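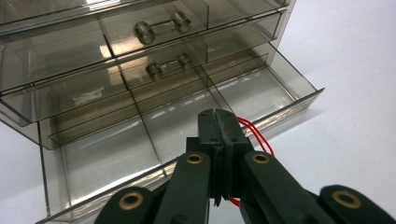

Sat 12 September

Up before the magpies this morning, which is saying something at this time of year, and out in the garden in my dressing gown with a cup of tea to see whether the frost had got the potatoes. It hadn't! There was a bit of white on the grass down by the fence but the leaves were all standing up as green as you like, so I drank my tea on the back step and felt very pleased with myself, although the credit belongs to the old sheet I threw over them at bedtime.

The broad beans are in flower and smell so good that I stood among them longer than I meant to. I always forget about the smell from one year to the next. They're leaning badly after the wind on Thursday, and I've put in two more stakes and a length of string, but I was short of string and finished the row with the cord from my blue pyjamas. It will have to do until I get to the shops. The peas along the back are a disappointment again, thin and yellow at the bottom, and I do wonder if that bed has just had enough of peas.

Caught the 303 into Zornden after breakfast for the seedling sale at the hall. I'd told myself I was only going for a punnet of silverbeet and a chat, and of course I came home with my arms so full that the driver had to help me with the step. Humaira was on the herb table, with her sleeves rolled up and dirt to the elbows, and she made me take a pot of Vietnamese mint that she says will take over the whole yard if I turn my back on it. I've put it by the tap, where it can do its worst. She looks so much better than she did in winter. We had a good long talk about her knee and about her daughter's move up north, and I missed the last of the capsicums while we were at it, and didn't mind a bit.

What I did get was tomatoes. Rogelio Saludo had a tray of Pellau, the ribbed pink one he has been growing on from his father-in-law's seed, and I took three for myself and one for next door. He wants them kept under cover for a few weeks yet and I've promised, cross my heart, though I know what I'm like when there's a warm day. If they go in at the right time I could be picking in December, or that's the dream, with a plate of them on the table for Christmas lunch and some of the good oil. Last year I had green ones on the windowsill well into the new year, and made chutney out of them, which I'm still giving away.

Home by lunch. Cheese on toast, standing up, then straight out to dig over the long bed while the sun was on it. The soil was lovely, dark and crumbly and full of worms, so all those buckets of peelings have been worth lugging down there. I got as far as the lemon tree before my back told me to stop, and then I sat on the upturned crate and watched a willie wagtail have a go at next door's cat. The cat didn't stand a chance.

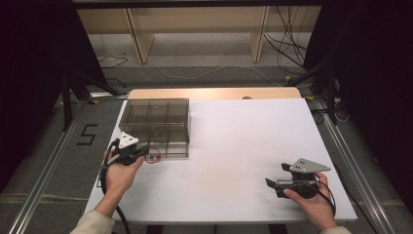

Seeds took up the rest of the afternoon, and I'd been putting them off since autumn. Everything I saved from last season was in envelopes, in jam jars, in a folded paper napkin, and some in the pocket of my gardening coat, loose, so that I can't tell now whether they're leeks or onions. I tipped the lot onto newspaper on the kitchen table and sorted till my eyes gave out. The envelopes are the trouble, they slump and spill and I can never find the one I want without emptying the whole tin. I do like the look of that smoky-grey box with the thin see-through partitions, sitting there on the white tabletop, and I could happily give lettuces one compartment and beans another and be able to spot at a glance what was running low. I'd want a lid, mind you, or the first sneeze would have the carrots in with the parsnips. I'll have a look next time I'm in town.

Some of what turned up was very old. There was a packet of sweet peas in Mum's handwriting, with the corner torn off and 57 pencilled on the back. I can't think what it means. It might be a year, or how many were in there, or what she owed the milkman. I very much doubt they'd come up after all this time but I've got a few of them soaking in a saucer on the windowsill tonight, just to see, and the rest have gone back in the packet and into the dresser with her letters. She used to grow them up the side of the wash house and pick a bunch for every visitor, whether they wanted one or not, and I can still see Dad ducking under them with the clothes basket.

The parsley I've sown in a tray by the laundry door. It can take up to 60 days to show itself if it's in one of its moods, and I have written the name on the tray this time. Last year I forgot what it was, gave up on it and tipped it under the roses, where it came up beautifully.

Wajid rang at teatime to ask if I still wanted his load of horse manure, and would Tuesday suit. I said any day would suit. He'll leave it at the side gate, and I've moved the bins along so he can get the trailer in.

Soup for tea, the last of the pumpkin from the freezer, with too much pepper. The sky's very clear again and I can feel the cold coming in under the door, so I've been out with the torch and put the sheet back over the potatoes, and a bucket over Humaira's mint. The seedlings are in the bath for the night. Must remember that before I run the tap in the morning.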